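Jaser handheld grippers, second pair: finger pads again

toma_k
Finally got both units closed up at the shared shop. Same plan as the first pair: you carry one in each hand, do the chore yourself, and the arm at home is supposed to learn from it. So far the arm has learned to hesitate.

The black pads are the flared ones Janka Hrubý drew, with mesh on the inside. I took them over her flat ones after 18 failed attempts to pick up a bottle cap.

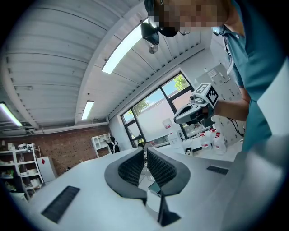
Jaser pair at the shop, flared pads nearest, cube fitted on the other one.

Two questions. Is the gap between the pads too narrow at the bottom, and does anyone have a better way to mount the cube? Mine is on double-sided tape, and I would like to pretend otherwise.

kirgate_ish
Leave the gap. You want the tips meeting first, and you can shim the root later when you're bored. Tape on the cube is fine until April, when the shop turns into a greenhouse and everything you ever taped comes home to the floor.

Sota Kubo
Disagree on the gap. Mine was like that and it ate a pencil. Open it up by 3 mm and reprint. It's one evening.

kirgate_ish
One evening on your printer. On the shop printer it's one evening plus the line.

gheo_t
Why cubes at all? I pulled mine off and track from the camera alone. Less to bump into the shelf.

toma_k
Because when I tried that, the log had me standing inside a wall for almost the whole run.

gheo_t
Maybe you were slouching.

Sota Kubo
Cube stays, in my opinion. Two screws and a printed foot, no tape. I put the file in the Jekine thread, post 906. Ignore the first version, the holes are on the wrong side.

kirgate_ish
I built the first version. Thank you for telling me now.

grigore.b
Can we talk about weight? Everyone here adds a foot and a screw and then complains about their wrist. I ran mine for an hour of folding towels and couldn't hold a fork at dinner. Thinner shell, then worry about cubes.

toma_k
I went thinner on the first pair and cracked one by setting it down. Setting it down, Grigore. The wrist can suffer.

I'll try Sota's foot and leave the pads alone for now. If it eats a pencil I'll post the pencil.

Sota Kubo
It will be a good pencil, too.

Related threads
Jekine cube foot, all versions (March 2018)
Kirgate shop printer: who left it at 4000 mm/min
Mesh pads or plain rubber?
Toma arm drops everything to the left
WTS: shell halves, one crack each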